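Istetti workshop, desk thread. Posting notes on tool storage again, mostly so I can find them later.

1/ The rule for the shared tables: one tool, one box, one table. Whatever has no box goes back to the wall rack at 7 in the evening.

2/ Boxes with sliding lids only. Hinged lids need clearance behind them and end up propped against something. A sliding lid needs clearance along one axis, and you can stop it halfway.
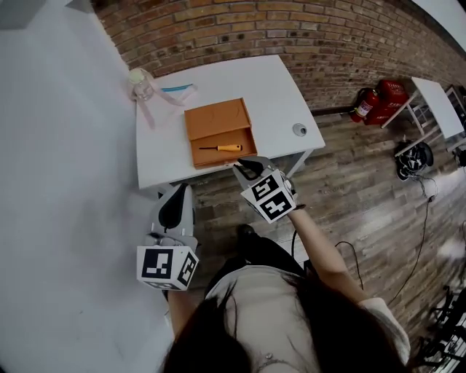 3/ Screwdrivers are stored flat, one per compartment. Upright racks look efficient and put the tips at wrist height. Flat in an open compartment, the yellow-and-orange handle is what you see first, and the shaft stays below the rim. Lid half back is enough to check that the driver is home. Handles all point right on my tables — I am right-handed and not neutral on this.

4/ Internal length matters more than outside length. My longest driver needs 58 mm more than the Kadlec insert allows, so the insert went in the scrap bin. Bare compartment since May. No complaints.

5/ Bottles. Capped, always, and kept on the side away from the box. A clear one tells you the level without picking it up. Cloth next to the bottle, tools on the other half. Still true of the table against the brick wall, which is the one I check last.
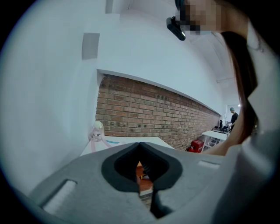
Emília Šindelář disagrees with most of this: sliding lids jam once dust gets in the groove, and she would take a plain open tray over any box, with the bottle moved to a shelf.

6/ Fair on the groove. A dry brush every Tuesday fixes it, 3 strokes per side. No oil, no wax. Both collect dust and you are back where you started.

7/ Not convinced by the open tray. Trays fill up. A compartment sized for one driver holds one driver.

8/ Shelf for the bottle: will try it on one table. The Simwood bracket is rated for more than a bottle will ever weigh, and there are two in the drawer already.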